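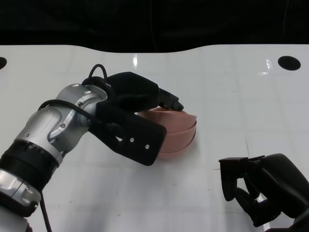

**Kerdale Pair** is a two-armed tabletop robot kit made by Amaral, a small hardware firm based in Hundevville. It is sold to schools, repair shops, hobby groups and research labs that want a two-handed robot without the price or the floor space of an industrial cell. The kit is best known for how well it handles soft things such as cloth, foam strips and bandage rolls, a kind of work that small arms have long been bad at.

## History

Amaral was started by Emerson Rezende, a former sewing machine repairer who had grown tired of watching robot demos in which every object was a wooden block. His first arm, sold only as a single unit, was called the Flillavley after the street where the workshop stood. It was strong for its size but had a stiff wrist, and owners soon began bolting two of them to one bench and writing their own code to keep them from hitting each other. Rezende took the hint. The Kerdale Pair went on sale in July, with both arms tuned to work together from the first power-up, and the single arm was dropped from the catalog soon after.

## Design

Each arm has 6 joints plus the gripper. The gripper closes two fingers on whatever lies between them, and the fingers can be swapped with a hex key. Amaral publishes the drawings for all its finger shapes, so owners can cut or print their own, and a lively trade in homemade designs has grown up on the company's message board. Some of these are wonderful – there is a spoon-ended finger for seedlings and a very thin one made for picking up single sheets of felt.

Power and data share one cable per arm, which is clipped along the outside of the links. This makes a bad cable easy to find and replace, a real pleasure for anyone who has had to take apart a sealed arm to reach a broken wire. The drawback is that a loose loop can catch when the wrist turns all the way over, and the manual asks owners to check the clips before each session.

The control software runs on an ordinary laptop. Motions can be taught by hand, by leading the arms through a task and saving it, or written in a simple script. A "hold and help" mode keeps one gripper steady on an object while the other moves in to fold, pull or straighten it.

## Use with soft materials

Folding and rolling are where the kit shines. Grip force can be set in very fine steps, and the fingers will stop closing when they feel even slight resistance, so a rolled strip of cloth can be lifted without being crushed flat. Learning to set the force takes patience, and most new owners start too high.

A starter set of 37 practice tasks comes with the software. The early ones involve picking up and putting down a single item, and the later ones need both arms throughout. The last task, tying a loose overhand knot in a ribbon, has a following of its own, and owners post their best runs with great pride.

## Reception

Early owners praised the grippers, the open drawings and the clear manual, which is written in plain language and has a very good chapter on mounting. Setup takes roughly 3 hours for a first-time builder. Complaints have centered on fan noise and on the reach, which falls a little short on wide tables.

A software update dated 13/04/2024 made the fans quieter at rest and added the option to save grip settings for each material. A longer forearm is sold separately and fits both arms.

## See also

- Flillavley (robot arm)
- Two-arm manipulation
- Robot end effector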